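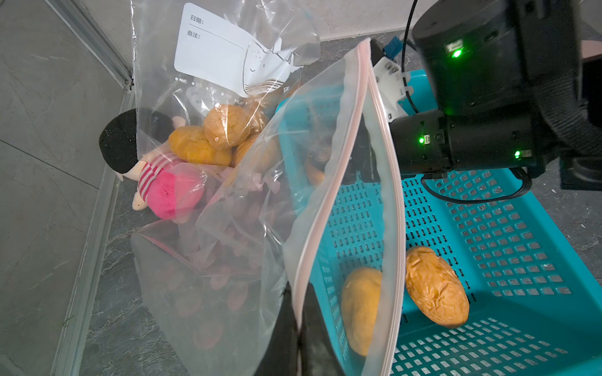 ## Why does bread go stale? (and what bags have to do with it)

Leave a roll on the counter overnight. Bite it in the morning. Crunch. Yuck.

So it dried out, right? Well, partly. But there's something sneakier going on.

### Starch, the sneaky part

Bread is mostly flour, and flour is full of **starch**. Starch is made of super tiny chains. Way too small to see.

- In the oven: chains soak up water, get floppy. Soft bread!
- After the oven: chains slowly line up again and go stiff. Stale bread.

Like kids running around at recess, then getting back in line when the bell rings. Same kids. Just not bouncy anymore.

This happens even if no water leaves the bread at all. Weird but true.

### What a zip bag does

Two rows of plastic. One is a ridge, one is a groove. Press them together and the ridge pops into teh groove. Now air can't move in and out so easily, and the water stays inside with the bread.

Open bag = water sneaks off into the room.
Closed bag = crust goes soft, but the middle stays nice longer.

Some bags have a place to write the date. Use it! You will forget. I always forget.

### But watch out for mold

Mold likes damp places. A closed bag is a bit damp. So bread in a bag can get fuzzy if it sits too long. Fuzzy bread goes in the trash, the whole thing, dont just pick off the green bit. And no sniffing it.

### Fridge or freezer?

Fridge: bad idea for softness. Those starch chains line up *faster* when it's cool.

Freezer: good. Very cold, so the chains pretty much stop moving.

### Try it at home

You need: 2 rolls, 1 zip bag, a grown-up who says ok.

1. Put one roll in the bag. Zip it. Write the date on.
2. Leave the other one on a plate.
3. Wait one day.
4. Squeeze both. Which one is squishier?
5. Ask the grown-up to warm the hard one for 30 seconds. Squeeze again (careful, hot!).

Did it get soft? Heat shakes the chains loose. Eat it quick though, it goes hard again as it cools.

Next time: why popcorn pops. By Telmo Quintana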